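3. The table by the railing

I should say a bit about the room first, as most of what I noticed in this study comes down to where the table was. We worked upstairs in an open-plan loft, on the mezzanine, with the floor below in plain view past the railing. Fergus Lindsay and I had spent most of June reading about how people arrange small things on desks and shelves, and nearly all of it happens in closed rooms. I wanted somewhere people walk by!
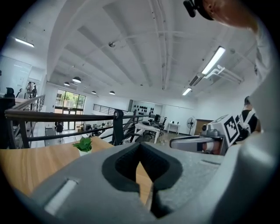 Prirlow, June

Figure 1. The mezzanine, with the wooden table and its potted plant near the railing.

I'm keeping the Prirlow notes mostly as I wrote them up that evening (with Efua Lamptey's corrections, which were many). The setup was simple – one light wooden table, one small green plant in a white pot, and a handful of household things to be placed around it. We asked 10 people to set the table up the way they'd want it if they had to sit there every afternoon. No other rules. Each person got 8 minutes, and then we talked it over for as long as they liked, which in Thirumalai Kurup's case was through lunch.

What struck me was how much the plant ran the show. I had thought of it as filler, and I'd have happily left it out, but people kept treating it as the thing that was already home and everything else as a guest. The picture frame was the hard one. It has a thin black border and a black line drawing of bare, forking branches on white, and people had opinions about putting bare branches next to a leafy plant. Hậu Lã liked the pairing a lot. Panagiotis Vukadinović thought it looked gloomy and wanted the drawing turned toward the stairs. 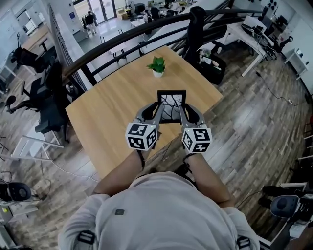 Then there's the question of which way a frame should face when the table has no wall behind it. On a shelf you don't think about it. With a railing and an open drop to the lower floor, the back of the frame is on show to somebody whichever way you turn it, and 2 of our people spent nearly all their time on that alone. I'd love to follow this up with a round table (Fergus wants a bigger plant, we're still arguing).

319 shares · 8 comments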